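9.3 Arm stops during block pushing (fault 41)

Fault 41 means the rod has pressed down on the board or on top of a block.

CAUTION: Keep hands off the table until the Walau controller shows HOLD.

1. Press Stop.
2. Raise the rod with the jog key – do not pull it by hand.
3. Check the rod for bends. 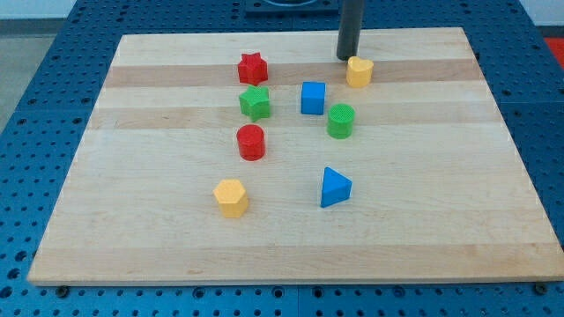
4. Set the height again (section 9.1), then clear the fault.

Note: If fault 41 returns, leave the arm off and call Livar service.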